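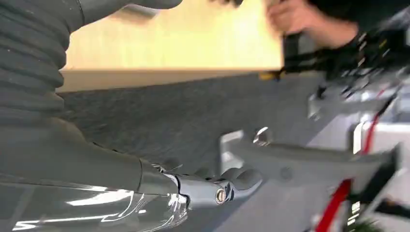 Workbench and Tool Wall Check, Bittencourt Community Shop
Walked by: Yesenia Olvera
Date: Sunday, September 8, 2019
Last full check: June

Hi all, me again with the clipboard! I went through the bench side of the shop before we opened and wrote things down as I went, so forgive the rambling. OK means OK. FIX means somebody please fix it (names are next to most of them). WATCH means it's fine today but I don't love it.

BENCH TOPS

1. Bench surfaces clear of chips, screws and offcuts - OK
Much better than June. I found a few brass screws in the back corner of bench two and put them in the odds-and-ends tin.

2. Gray bench covering lying flat - WATCH
The edge by the window is starting to curl up again. Rigoberto glued it down once already and I think it wants the good contact cement this time. If you catch your sleeve on it, tell me, I want to know how bad it gets when people are working.

3. Boards stacked flat, nothing leaning - FIX (Tia)
Three long shelf boards were standing on end by the door, and when I bumped one it went sliding. Please lay them in the rack, long ones at the bottom. Also, if you're lifting a board over a bench where somebody is working, say so out loud first. I know it feels silly. Do it anyway!

4. Brackets and metal bars deburred before they go in the bin - FIX
I ran a rag along the ones in the Lokier bin and it snagged twice. Two minutes with a file, people. Guadalupe has offered to show anybody who hasn't done it before.

HAND TOOLS

5. Hammer handles tight - OK
All of them, even the little tack hammer, which I was ready to throw out.

6. Screwdriver tips in decent shape - WATCH
The big flat one is rounded over and it will slip out of a slotted screw and into your hand. I moved it to the paint can drawer, where it can live out its days opening paint cans.

7. Wrenches back on their hooks - FIX (everyone)
The 10 is missing. Of course it is. Check your bags and your coat pockets, and I won't ask any questions if it's on its hook by next time.

8. Utility knives closed and in the tray - OK
Thank you thank you thank you.

POWER AND CORDS

9. Cords free of nicks and tape repairs - FIX (Rigoberto)
The Droleo sander has a nick right where the cord goes into the body. I tagged it and took it off the shelf. Please don't take the tag off to "just do one quick thing" (you know who you are, and I like you very much).

10. Extension cords off the floor - WATCH
Fine this morning, but there were none in use, so I'm not giving us too much credit. I'll look again when it's busy.

11. Power strips not plugged into other power strips - OK
Had to crawl under bench three to find out. Bring a vacuum if you're next.

12. Task lights working - OK
The Clarkon lamp flickers when you first switch it on and then settles down. Yae says it's the switch and has a spare at home.

PEOPLE STUFF

13. Safety glasses clean and enough to go around - WATCH
We have enough pairs, but several are so scratched it's like looking through wax paper. I priced a new box at 40 dollars and will order it unless somebody has a better deal.

14. Ear protection by the saw - OK

15. First aid kit stocked - FIX (me)
Out of the medium bandages and the eye wash is past its date. I'll pick both up on the way home.

16. Sign about hair, sleeves and rings posted where you can read it - FIX
It was behind the calendar! I moved it over to the wall by the sink, but it's only held up with masking tape and could use a proper frame. There's got to be one in the scrap pile. While we're on the subject, hands stay well back when somebody else is moving a heavy part. Reaching in to help is how I got my black fingernail last winter.

17. Fire extinguisher charged, path clear - OK
Needle in the green, nothing parked in front of it. I gave the bracket a good tug and it's solid.

18. Sweepings and oily rags in the right cans - FIX (Tia, Guadalupe)
Rags were in with the sawdust. I moved them over to the metal can with the lid. This is the one I'd lose sleep over, so please be fussy about it, and if the lid isn't on when you walk by, put it on.

LEFT OVER FROM JUNE

Loose leg on bench two: done, thank you Rigoberto, it doesn't wobble even when I lean on it.
Vise jaw pads: done.
Drawer that falls out if you pull it too far: still falls out. I put a strip of red tape on the front so at least you'll get a warning.

Initial next to your item on the paper copy by the door when it's finished, and if you can't get to yours this week just text me and I'll swap you with somebody.

Yesenia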